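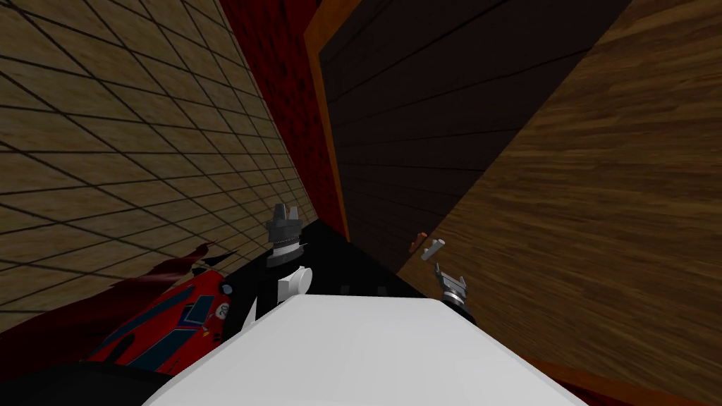
Larasati Osman has argued that a gripper comparison says little until both grippers have met the same badly placed object, and the Foller procedure is built on that objection. It is a method for comparing two-finger grippers in simulation before hardware is bought. The scenes are rendered – a tiled wall, wood grain, a flat black work surface – and two grippers can be loaded into one scene.

Procedure

Each gripper is given 147 grasp attempts on small blocks and irregular pieces. Start poses are drawn from a fixed list, so that a second gripper receives the same poses in the same order. An attempt counts as a success if the object is still held after 2 seconds. Camera tilt is varied between attempts and does not enter the score.

Results

In the first published comparison, the Cerska gripper held the object in 85 percent of attempts. The Hervieu, with a shorter stroke, scored lower on tilted blocks, and more than 38 of its failures were traced to contact at the fingertip edge. Qistina Pillai repeated the runs in April with a stiffer contact model and found a smaller gap.

Limitations

Friction values are set by hand. Finger wear and cable drag are not modeled. The Fostton controller used in both runs has no force feedback – results for force-controlled grippers are not comparable.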